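A long evening at the Arnow town hall

May 2024

I told myself I would go for the first half hour and be home for supper. You can guess how that went — I walked back up the hill well after ten with cold feet and a notebook full of scribbles, and I haven't stopped thinking about it.
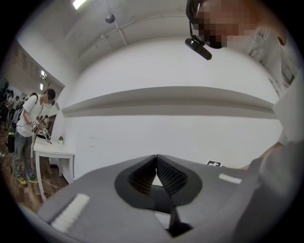

What the meeting was for

The county wants to close the little health clinic in Arnow and send everyone to the bigger one in Vutholm, 33 miles off. They say it saves money. Maybe it does! But 368 people signed the petition against it, and in a town our size that is a lot of kitchen tables.

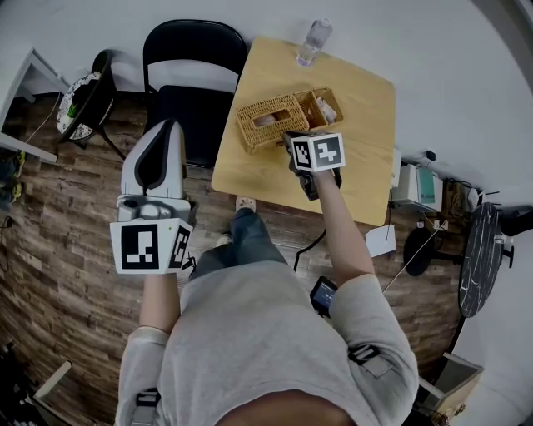 What I heard

The folks from the county were polite and tired, and I felt for them a little. They kept coming back to staffing, and to the shuttle that Loltia is supposed to run 2 times a day. A woman behind me asked what happens if your fever comes up after the second one has left, and she got a very long answer with no bus in it.

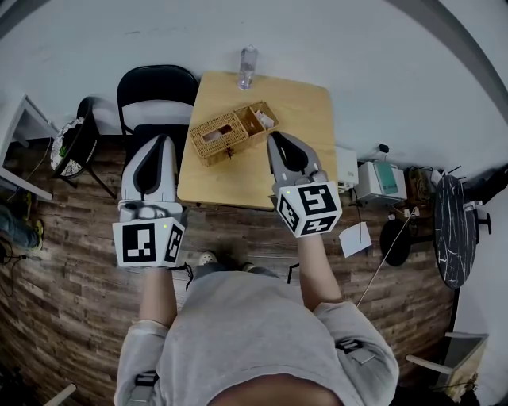
My own view is that a clinic is the kind of thing government ought to be good at. I'm not against trimming a budget (I trim mine every month, goodness knows), but I'd want to see the numbers first, all of them, on paper. I wrote most of this post at a table, and a light wooden one like the one in the photo, with a wicker tissue box within reach, is about where I picture every family in Arnow having this same talk right now.

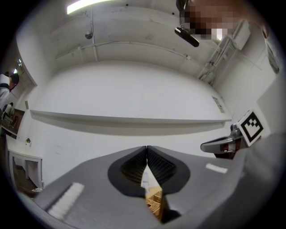 What comes next

The vote is in two weeks. Letters go to the county office on Chatzigeorgiou Street, and short ones are fine. I'm bringing a sweater this time.

Contact | © 2024 | Back to top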